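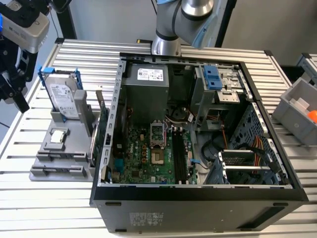
Hardware Reuse Club, Nedbridge Community College

Old computers, second life: our gallery for May

By Delia Cârstea
May
Filed under: Club Life / Repair and Reuse
13 shares | 2 comments

Welcome to the gallery page of our club. In this school year we received 146 desktop computers, most of them from the offices of Vasiliu, who changed all their machines at the same time, and a smaller part from families in Vutstead. I was asked to write a short introduction and then to be quiet and let the picture speak, but the new members have sent me many questions, so I will also write a little about how we work.

The tower on the worktable

A black desktop tower on its side, with the side panel off. The socket for the processor is open and empty, and both memory slots are empty too. The power supply is still in its place, and so is the green motherboard.

For the new members: the small gold pins

Please look at the square socket before you come to your first evening. In this type of socket the pins are in the board, and they are very thin. If one pin is bent, the board may not start, and to make it straight again is a work for Bogdan Manole and his magnifying lamp, with a lot of patience. So we have the rule that an empty socket gets a plastic cover before the board goes on the shelf. The covers are in the drawer under the scale. If the drawer has no covers, tell Viorica Surdu and she will order more. Do not use tape, we tried it in the autumn and the glue stayed on the metal.

The blue latch

Many people pull at the drive cage with force. On a case like this one there is a blue plastic latch with two raised tabs, and you should try the latch first. Plastic of this age breaks easily, and we have only two spare ones in the box.

Cables

Power cables in red, yellow and orange, and black ones for data. Zorica Kovačević likes that we leave the power cables in the case until the power supply is tested, and I agree with her, because otherwise they make one big knot in the basket. The data cables can be taken out earlier. Put them in the basket by length. I know that the labels on the baskets are still in two languages, I will print new ones during the summer.

What happens with the machines

Each computer gets a page in the Drosik list. Drosik is our inventory program, it was written by a former student and it is slow, but it does what we need. You write the number of the case, what is inside, what is missing, and in which box you have put the parts. Please write also the things that are missing! A page that says only "OK" does not help the person who opens the case after you.

Machines that can be finished go to the test shelf. There we install the system, leave it running for one night, and clean the outside with a cloth that is only a little wet. Until now we have given over 100 computers to students and to the two libraries. The others are used for parts. When the case is really empty, the metal goes to the collection point in Vutstead, and the circuit boards go separately, in the gray crates with a lid.

Memory modules are what we always need most. At this moment there are 194 modules in the cabinet, which sounds like a lot, but the bigger part is too old or too small for the machines we are preparing now. If you have a pair at home from a newer desktop, bring it in a paper envelope or in its own box. Please write on it where it comes from and if it was working when you took it out.

Disks

Hard disks are never left in an open computer between two meetings. They are removed, written in the list and locked in the cabinet until Safta Toma has erased them. It is the same for every machine, also if the owner told us there is nothing on it. So if you see a drive bay with nothing in it, do not go looking for the disk, look in the list. The key of the cabinet is with Safta or with me.

How to come

We meet in the lab on the ground floor, from 4:30 in the afternoon until the building closes. You do not need to know anything about computers before. Bring closed shoes, and if you have long hair, something to tie it. Screwdrivers we have enough, but the good ones with the magnetic tip disappear into bags, so look into your bag when you go home.

The next gallery will be prepared by Zorica. She would like to show finished machines with their new owners, and she will ask every person for permission before. If you received a computer from us and you want to be on the page, write to her or come by the lab.

Thank you to Vasiliu for the pallets and for the driver who carried everything to the second door when the first one was blocked.

2 comments

Viorica S.: The covers came, two bags. I put them in the drawer under the scale, left side.

Bogdan M.: Please leave the lamp on my table when you have finished with it. Also the board with the three bent pins is working now, it can go on the test shelf.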